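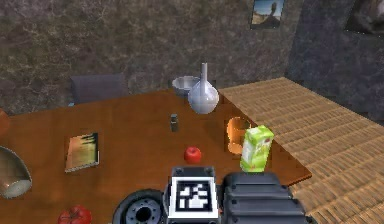

Getting bakery pastries home in one piece

I drove two cream puffs home from Ghumman last February and ate them with a spoon, so learn from me! Keep the box flat on the car floor (never the seat).

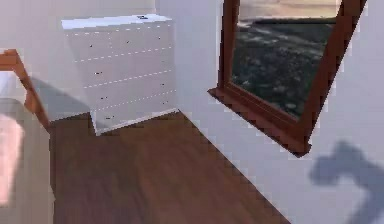 Keeping them crisp

Cream-filled ones go straight in the fridge, lid on, and I eat them the same day. Plain shells get three minutes in a low oven, then cool on a rack before filling. My friend Babar Talpur swears by the toaster oven, but mine scorches the tops every time.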